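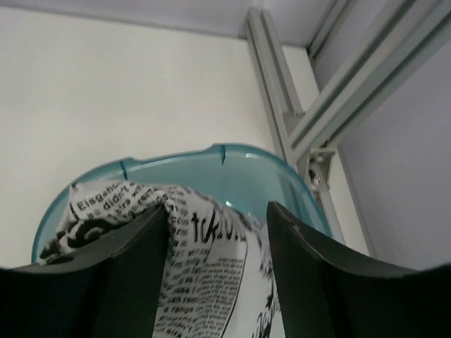
Fig. 16 – Tissu imprimé, motif journal noir et blanc.

4.3 Repassage des tissus imprimés

1. Remplir le réservoir d'eau jusqu'au repère MAX, puis refermer le bouchon.
2. Placer le sélecteur de la centrale Olmont sur « Coton imprimé ».
3. Attendre 60 secondes – le voyant passe au vert.
4. Retourner le tissu et repasser sur l'envers, du centre vers les bords.
5. Laisser refroidir à plat avant de plier.

Remarque : pour un tissu très froissé, régler la vapeur sur 2.

Attention : ne pas poser la semelle directement sur l'impression.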